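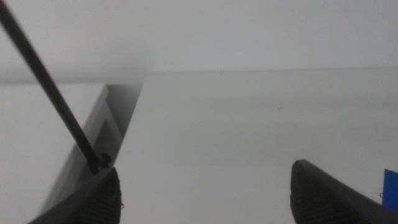
About Kincaid

Kincaid is an independent evening school for adults who wish to learn bookkeeping and small business accounting. The school was founded to serve people already at work, and its timetable has kept to that purpose. Classes meet after six, and each course lasts 10 weeks. The school enrolls 200 students in a year.

Instruction follows the order in which a set of books is kept in practice. Students begin with receipts and ledgers, proceed to payroll and sales tax, and finish with a full year-end close for a small firm. Written work is marked by hand and returned at the next class.

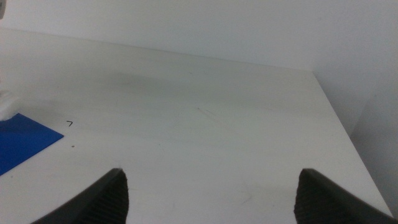 Musyoka Nyaga wrote to the school that the year-end close was the hardest month of the course and the one used most at work since, and asked whether a second payroll evening might be added. That evening now forms part of the February term.

Admission is open to any adult who has completed high school. No entrance test is set. Applicants who have kept books before may ask to join at the payroll stage, subject to an interview with the head of studies. Tuition is $900 for each course, with a deposit of $50 payable on enrollment. The deposit is returned in full if the student withdraws before the second class.

The school maintains two long-standing agreements with local employers. Brusier pays the tuition of staff who enroll with a manager's consent, and Drurnex offers short placements in its accounts office to students who have passed the final course. Neither firm takes part in marking or in the award of certificates.

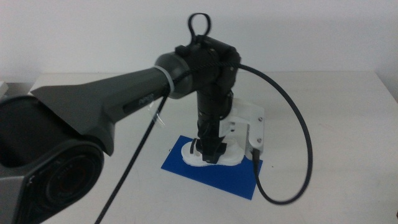

Prepared by the Office of the Registrar, Kincaid
Updated Jul 1, 2023

The school is governed by a board of five members, who serve terms of three years. The board approves the budget, appoints the head of studies and hears appeals from students. Its minutes may be read at the school office during opening hours.

Past students may attend the annual review of tax rules without charge, and may request copies of their certificates from the registrar in writing.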